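2021-10-25, Surumgate

Edging again. I meant to spend the morning tidying the offcut rack, but the fibreboard panel with the pink edging was already out on the bench and once I'd started looking at the bend I couldn't leave it alone. It's a pretty colour, I'll say that – rose pink with a thin white line where it meets the board. The yellow piece has been out as well, and I do like the two colours together, though I'm not sure anybody asked me.

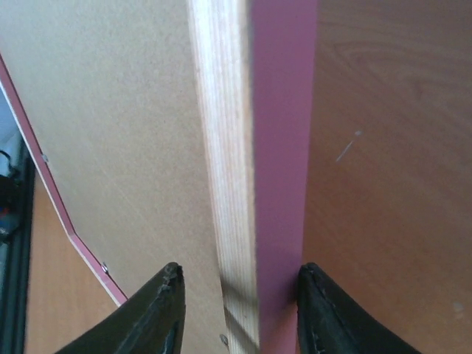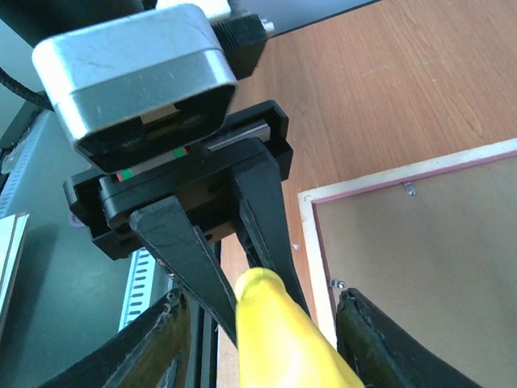 Anyway, the bend. The straight runs don't worry me at all, you warm the strip, press it down, run the block along and have a biscuit. Where the outline changes angle it wants to spring away, and I've been fighting it with more glue, which was a daft idea and left me scraping squeeze-out off the face with an old bank card. Birthe Holst came by and told me to dry-bend the strip first and leave it taped on a scrap for 15 minutes before any glue goes near it. Tried that on two scraps. The first stayed down nicely, the second lifted at one end (I'd cut it short and was stretching it to make it meet, so my own fault).

Glue was the Clikutell from the open tub. It's getting stringy. I've written April on the lid in marker, as that's when we opened it, and there is a new tub under the sink if anyone needs it before I get round to swapping them over.

Screws: I still think they sit too near the edging. When the driver slips it goes straight for the pink and then you've got a nick you can't polish out. Would moving them in by 5 mm be a nuisance for whoever drills the next batch? Birthe thinks it's fine as long as they still bite into something solid. I'll mark up a spare board and we can argue over that one – pencil only this time, please, the biro never came off the last one.

Layered wood strips: 20 left on the shelf at Nuselgate according to the sheet, but the sheet also says we own 3 bench hooks and I can only ever find one. Will look myself when I'm over there. The ends need a rub with fine paper before they go anywhere near hands, they splinter if you stroke them the wrong way and I have the thumb to prove it.

Still to do: ring Chow about a second roll of the pink, same batch if they can manage it. Sharpen the trimming knife. Offcut rack.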